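Last updated: July
2 min read

# Troston bench: what we bought and what's next

I keep this README beside the clips so whoever plans the next bench can see where the money went. We had $2,706 for everything except the arm. The gripper was the fun part to shop for (I spent far too many evenings comparing finger plates!), and I left cabling as one line at the bottom of the sheet, which was silly. Power adapters, leads and mounting bits ate $300 before we'd recorded a thing.
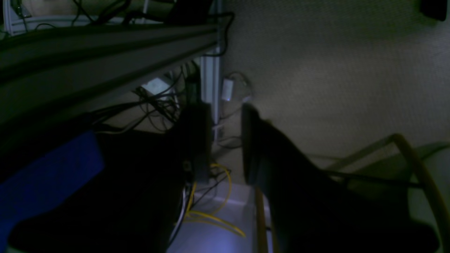 Vidal replied to the first draft that $300 was still too low, and that their own bench went over on longer leads alone, so put spares in from the start. Fair enough, I've done that now.

Cloth handling is what this bench is for, and fabric is cheap, so please don't skimp there. Get dark colours as well as light ones, and a few different weights. I'd also set money aside for replacement finger plates.

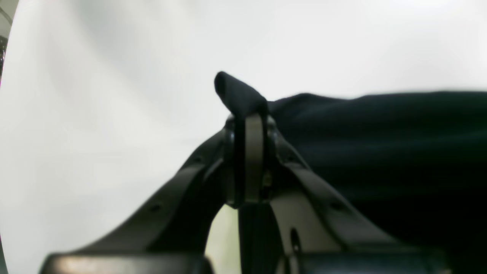 The Mimano quote has the plates as a separate item with a lead time of 38 days, so order them with the gripper and not after. Simutano will do a service plan too, but I haven't made up my mind on that one.

Still to price:

- 2 spare finger plates
- cable trays for under the desk
- a better lamp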